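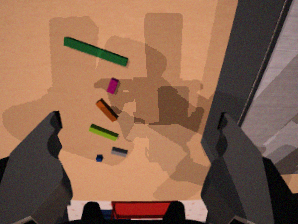 How to hand your sorting bench over to an arm without losing the people who used to run it

Notes for line leads, from the Sturkedlow packing site. We brought in a Flukalo arm last May to take over block sorting for the Jamport counting sets, and made most of the mistakes so you can make different ones.

Before you start

You need the simulator, a spare afternoon and the two people who know the job best. They will not be the two people on the project plan. Ours had sorted blocks by hand for years and were first invited to a meeting once the arm had been paid for. The biscuits were good, but this was noticed.

Step 1. Write down what the job is

Our job sheet said "sort blocks by colour and length". It took up one line. When we sat with the sorters and wrote out what they did, it ran to 74 lines, including which colours get muddled under the old strip lights and what to do when a tray arrives short. Keep that list. Put the sorters' names on it.

Step 2. Build the bench in the simulator

Start with six pieces, spread apart, no two the same colour. Mix the lengths: a long green bar and a tiny dark blue cube will give you very different trouble. Leave the shadows switched on. We turned them off to make the first runs look tidy, and then had to do all of it again.

Step 3. Let the sorters break it

Give them the mouse and go and make the tea. They will put a dark piece in the darkest shadow within a minute. Log every failed pick, with the piece and where it lay. We had 2743 before anyone would sign the thing off, and the log is still the most useful document we own.

Step 4. Agree who can stop it

Anyone on the floor, at any time, without filling in a form first. Our first version had a form.

Step 5. Change the jobs on paper too

Sorting by hand is now roughly an hour a shift, mostly odd trays. The rest is minding the arm, clearing jams and checking finished sets. That is a different job and needs a different grade — settle the pay before the arm goes live. We settled it after, and it cost us one very good sorter, who went to Jin across the road.

Step 6. Keep a hand bench

Run 100 trays by hand each month so the skill stays in the building. The arm will be down at some point, usually at ten to four.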